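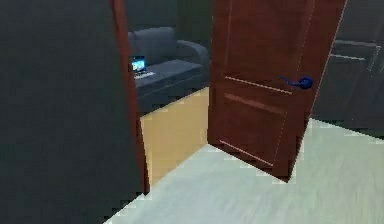 Two points in Ronstead

Jun 7, 2019

So we lost. By 2! I've been home from Ronstead for a whole night and I'm still replaying that last minute in my head (and out loud, sorry to everyone in the car).

Quick recap if you don't follow our women's league. We hadn't won in Ronstead since January of last year, and their gym is tiny and LOUD. The sign by the entrance says it holds 870 and I'd believe every seat was taken. Maybe 300 of us made the trip, squeezed in behind the far basket.

We were down 11 at the half and I was ready to go get nachos and sulk. Then Isla Pomare came out and hit three shots in a row from the corner, and Rosine Guillot started grabbing every single rebound - over people, around people, one off the floor while sitting down. We tied it with a minute left and I have no voice today because of it.

And then Elfriede Eberhard drove the lane for them and banked one in. Good shot. I hate it. Isla got a decent look at the other end and it rolled off the rim.

I thought Coach Bouvier should have called time before that last possession, but my brother says let them play, and we argued about it all the way to the Boyer exit. Pallum at home next. I'll be the one with the cough drops.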